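Part-time table setup and tidying help, Stirndale

Hi! I run the Sunday lunch club in the old Brorent building, and I'm looking for someone to help me get the room ready and put it all back again afterward. It's a small job but it makes the whole day run better, and I'd love to have the right person in place by April.

We seat 40 people most weeks. Everybody gets a plate, a bowl and a cup – plastic ones for the kids' end, regular mugs for everybody else. You'd start at 9:30, wipe down the tables, set them, and then hang out with a coffee until the food comes over from the Srisuk kitchen across the yard. After lunch it's clearing, washing, drying and stacking. I usually wash and chat at the same time, so you may have to nudge me along.

The shift is about 3 hours of real work with a nice long gap in the middle (lunch is on me, and it's good!). Pay is $205 for the month, four Sundays, and if a month has a fifth one I pay extra for it. You'll get a key to room 319, where the tables, chairs and dish bins live. The door sticks. Lift the handle and lean on it.

I'm not picky about experience. If you've waited tables, worked in a school cafeteria or raised a couple of kids, you already know most of this. I do care that cups get dried before they go in the bins – we had a musty batch last summer and I ended up rewashing every single one. You should be okay lifting a folding table with another person, and okay with noise, too.
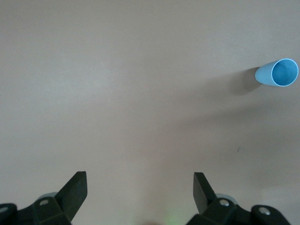

Do I need to bring my own cloths and dish soap?
Everything is in the closet by the sink, including gloves in two sizes, so just bring yourself and wear shoes you can stand in.

To apply, drop a note in the Jonach mailbox by the front door with your name, your phone number and a few lines about you. No resume needed. I'll call you back in the evening, usually after 6, and we'll set up a time for you to come by and see the room. If you'd like to try one Sunday first before you decide, that's fine with me, and I'll pay you for it.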